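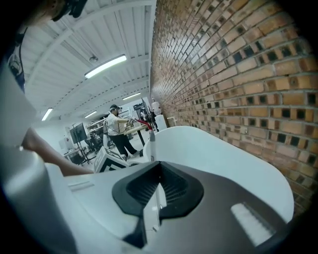

Figure 1. The perforated brick wall and the white ceiling of the washroom, with a rounded white rim at right.

Sun 9 February
By Malsha Ekanayake and Jahangir Sarkar

Our group was assigned the washroom at Torkance for the unit on cleaning and upkeep of interior surfaces. The purpose of the project was to find out how the shape of a room affects the work of keeping it clean. Dilruba Munshi supervised the project, and Habibur Munasinghe prepared the floor plan.

The wall is the main difficulty. It is built of brick with small openings between many of the units, and it curves behind the bathtub. Dust can settle in the openings, and a flat cloth does not reach into them. We divided the wall into 7 sections and recorded the time needed for each. The section behind the tub took 23 minutes, the longest of all.

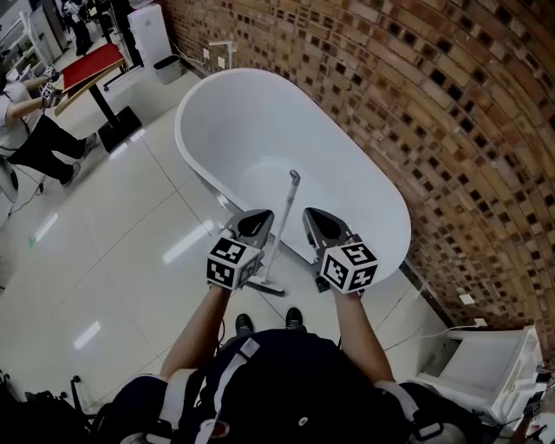
Figure 2. Freestanding oval tub beside the curved wall, with the long-handled scrub brush at its near end.

The tub stands close against the brick, which leaves little space for a hand on the far side. A long-handled brush was therefore chosen for the outer surface and the floor around the base. The glossy white tile shows streaks clearly under the ceiling lights, and we recommend that it be dried by hand after each cleaning.

Three methods were compared for the brick openings: a soft brush, a vacuum nozzle, and a damp sponge. The soft brush was preferred by all members of the group. A second round of timing is planned for May, when the same sections will be measured again.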